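Porier open day, April: notes on the two-arm tableware cell

Porier runs a small workshop for bench automation and opens it to visitors each spring. I went for one cell, the two-arm station sorting tableware, as we maintain something close to it and I wanted to compare upkeep. The talk began at 10 a.m. and most of it was given over to cables and rails, which suited me.

The frame is black aluminium extrusion with a wooden top, one arm mounted on each side. Joint cables run outside the links and are tied at each joint with a service loop. The crew reset those loops after every 635 cycles. Too short and the connector takes the load at full reach; too long and the loop catches on the frame.

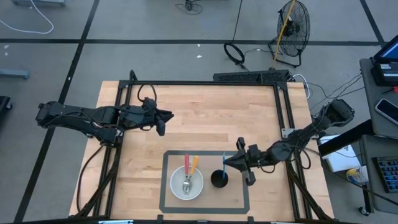
Both arms over the table, with the bowl and cup inside the taped zone.

The tape is a placement guide for whoever resets the table and the controller makes no use of it. It is relaid when a corner lifts. We scribe our lines instead, but a scribed line cannot be moved and theirs has moved three times.

Each gripper has two fingers on a parallel slide. Finger alignment is checked with a gauge block at start of shift, fingers closed and then at half stroke. The limit for side play is set in the job sheet, a plain printed form laid out by Callavitz, who also did the wiring drawings. Worn fingers are changed as a pair.
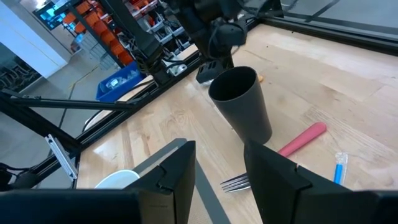
How often does the wrist camera need recalibrating?
After any finger change or a knock to the bracket, and otherwise every 23 shifts.

The slides are wiped and given a light oil, with any surplus taken off before the fingers go back on. Porier had a spell of drifting grip width last year and traced it to dried oil in the slide — a fault we have had ourselves and blamed on the motor. 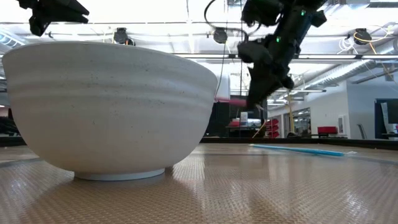 Gripper raised above the mat, speckled bowl to the left.

Logging is handled by Eveo, a small program written in house. It stores 1152 entries before it overwrites the oldest, enough to look back over a bad week. The power supplies came through Ñahui and are kept as spares, tested, on the shelf.
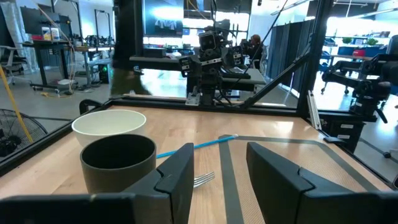 Frame bolts get a torque check once a month, corners first. The order is written on the job sheet and starts at the rear rail. A diagonal brace ties that rail to the right-hand post, and I would copy it, as our own frame has square corners only and rocks when both arms stop together. Porier did not have a figure for the gain in stiffness. I have asked for the bracket drawing.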